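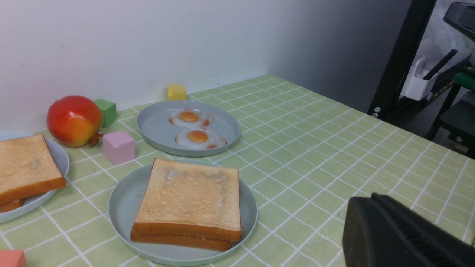 Ticket 61 — Breakfast corner, toast uneven
Site: Steltside, second floor kitchen
Opened by: Bartosz Wróbel
Priority: low
Status: open, waiting on part

Reported 11th November
Toast comes out golden with a paler patch in the middle of the slice. Crust is fine. Eggs from the same breakfast are OK, yolks whole, a bit of browning at the edge. Toaster is the two-slot Emis, bought in February.

Update 1 (Bartosz)
Emptied the crumb tray and ran it again on the same setting. No change. Tried the bread from Jayasinghe in place of the Stutport loaf. Pale patch still there, slightly smaller.

Update 2 (support desk)
Please try a different outlet. If the toaster is on the same strip as the kettle, move it off. Also let us know whether one slot is worse than the other.

Update 3 (Bartosz)
Moved to the outlet by the door, nothing else plugged in. Left slot is worse. With the lights off, the middle of the left element stays dull — the ends glow normally. Turning the dial up one notch browns the middle but burns the crust.

Update 4 (support desk)
Sounds like the left element. Replacement ordered. Use the right slot only until it arrives, and unplug the toaster when you are done with it.

Update 5 (Bartosz)
OK. Using the right slot. Breakfast takes longer but the toast is even. Will the new element come with screws? One of the old ones is stripped.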